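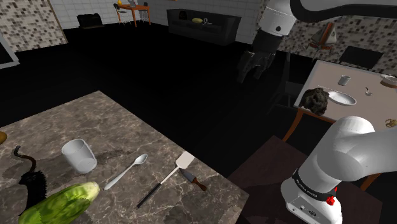
Countertop setup in the simulator, arm on its own base to the right.

I have been putting off writing up the budget for the arm, mostly because it changed twice over the summer. It has settled down now, so these are the numbers as of September 2025.

The total is $4,000. That has to cover the arm, the gripper, something to bolt it to, and whatever I forget. I am not counting my own time or the computer, which I already had.

I started with the simulator before buying anything. The kitchen is far more cluttered than mine, with a spoon, a spatula, a drinking glass and a head of something like romaine all sharing the counter, and a dining table and sofa further back. I wanted the clutter. A bare table tells you very little about whether an arm can get its fingers down between a glass and a spoon handle.

The main thing I got from it was the mounting position. My first plan was to clamp the base to the counter itself. I have since dropped that. The base is going on its own stand next to the counter, which costs more but leaves the work surface free. I priced a welded stand from Sarora and a bolt-together one from Agbenyega. The welded one is stiffer and I would never get it up my stairs. Agbenyega it is.

For the arm I got quotes from Matico and Zekuvance. Matico came in lower, but the gripper was extra and so was the cable set. With those added, the gap between the two quotes was small. Zekuvance includes both and has the longer warranty, so that is where the order is going. If you are comparing quotes, ask for the price of a working arm, cables and power supply included, and get it in writing.

I have set aside $800 for everything that isn't the arm or the stand: spare fingertips, an emergency stop, a mat for the floor, shipping. Shipping was the line I had wrong in both earlier versions. I had used the rate for an ordinary parcel and it goes as freight.

Lead time is 10 weeks, so with luck it arrives in November. Until then I will keep working in the simulator. The next job is the glass. It is clear and empty, and I expect the real one to give the camera trouble, so I may end up moving some of the spares money over to a better camera. I have 2 on my list and haven't picked one.

I still need to measure the doorway before the stand ships.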